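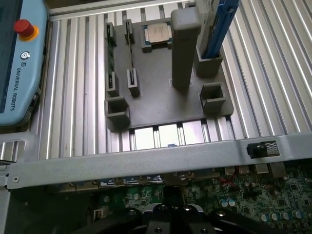 The student matinee program at the Baloch Theater has finished its first half, and this report covers everything from the planning meetings in February up to today, 29 Sep 2025. Four free matinees have been held for middle and high school students from the Trundano district. The fifth and sixth are booked. Attendance was good, spending is close to plan, and the one real problem has been buses. Group tickets gave us trouble at the first matinee, when envelopes for different schools were stacked flat in a box and two of them went to the wrong teachers. We now use a tray that keeps each envelope on edge in its own space, the same way the memory module stands up in its long slot in the dark gray plate. Teachers find their school name, take the envelope and go in. Check-in at the fourth matinee was finished before the house lights went down, and it had not been at any of the first three.

Attendance

The Baloch seats 200 in the main house with the balcony closed, so four matinees gave us 800 free seats. 723 were used by students. Teachers and chaperones sat in the side boxes and are not part of that number. The unused seats came mostly from the second matinee, when one middle school had to pull out the same morning after its bus was sent on another run. We tried to fill the places from the high school across the street, but permission slips could not be collected in time.

The grant asked us to reach schools that had not sent a group to the theater in recent years. Florencio Lozano at the district office gave us the list, and we called those schools before anyone else. All of them accepted except one, which had testing on every date we offered. It has first pick of the spring dates.

The film

As agreed with Kenix, all four matinees showed the same feature, "Grirkik," about a town water engineer and the women who surveyed the valley before the dam was built. It runs a little long for a school day. We cut the welcome remarks down to a few minutes to make room, and the discussion afterward was kept short as well. Begoña Pastor led all four discussions. She taught earth science in the district before she came to us, and she wrote the teacher guide that goes out a week ahead of each visit.

Student questions were mostly about how the surveying was done, how the women were paid, and whether the people in the film were real. We had expected more interest in the dam. The guide has been changed to match, with an added page on survey instruments and a shorter section on water law. Teachers who already have the old guide can keep using it.
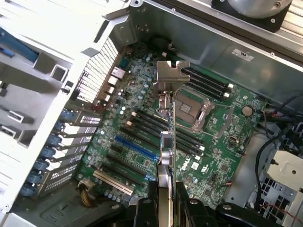

Reading time: 3 minutes

Buses

Busing remains the weak point. The original plan relied on the district's own buses, with drivers released between the morning and afternoon routes. That works for schools on the east side. For the two schools farthest out, the return trip ran into afternoon pickup, and students on the third matinee missed the end of the discussion so the buses could leave on time.

Nilton Bedoya has since gotten a quote from a charter company for those schools. The cost fits inside the transportation line if we move the money we had set aside for a printed program. We would like to make that change and are asking for approval in this report. The printed program was a folded sheet with the cast list and the sponsor names. The sponsor names would go on the screen before the film, where every student sees them anyway.

The other choice is to start the matinee earlier. The theater is willing. The schools were split on it -- the high schools said yes, the middle schools said breakfast service would be a problem -- and we have left the start time alone for now.

Staffing

There has been no change in paid staff. Baltasar Vidal runs the projection booth and the sound, and was paid from the theater's own budget for the first matinee when our contract was not signed yet. That has been settled and the theater has been paid back. Ushers are students from the high school stagecraft class, who get service hours. We could use a few more of them upstairs if the balcony is opened.

Opening the balcony came up at our last meeting with the theater. The rail up there needs a repair first. The theater expects to do the work over the winter break and will pay for it. If it is done on schedule we could take larger groups in spring, but we have not promised any school a balcony seat and won't until the inspection is signed.

Captions and access

The captioned version of the film arrived after the first matinee. It was used for the next three and will be used from here on for every group, whether or not a school asks for it. Teachers told us that students who are learning English followed the story more easily, and we had no complaints about captions from anyone else.

The theater has four wheelchair spaces, all in the back row. One school asked if a student could sit with the rest of the class. We moved that class to the back and it worked fine. The booking form now asks about seating needs up front so this can be arranged before tickets are printed.

Teacher survey

We sent a short survey to every teacher who came. Most have answered. The comments were favorable on the film and the discussion, and less so on parking, waiting in the lobby, and the temperature in the theater, which several people called too cold. The theater has raised the setting for school shows. Waiting in the lobby should be better with the new ticket tray and with doors opening earlier, and we will ask again after the fifth matinee.

A few teachers wanted a second film for the younger grades. We have looked at two titles. Neither has been licensed, and there is no money for it in this grant. We mention it only so that Kenix knows the request was made.

Spending

Film licensing was paid in full at the start and came in at the quoted price. Theater rental is billed after each matinee and we are current through the fourth. Transportation is under budget so far, mainly on account of the canceled bus in the second matinee, and would come out even by the end of the grant if the charter request is approved. Teacher guides cost more than planned. The overrun was small and was covered from office supplies. Receipts are attached in the order they were paid.

Next steps

Book the charter for the two outlying schools, once approved.
Send the revised guide to the groups coming to the fifth and sixth matinees.
Offer spring dates to the school that had testing conflicts.
Get a written completion date for the balcony rail from the theater.

The final report will include the full survey results and attendance by school. Questions about the budget can go to Nilton Bedoya, and questions about scheduling to me.

Florencio Sarmiento
Student Matinee Program, Baloch Theater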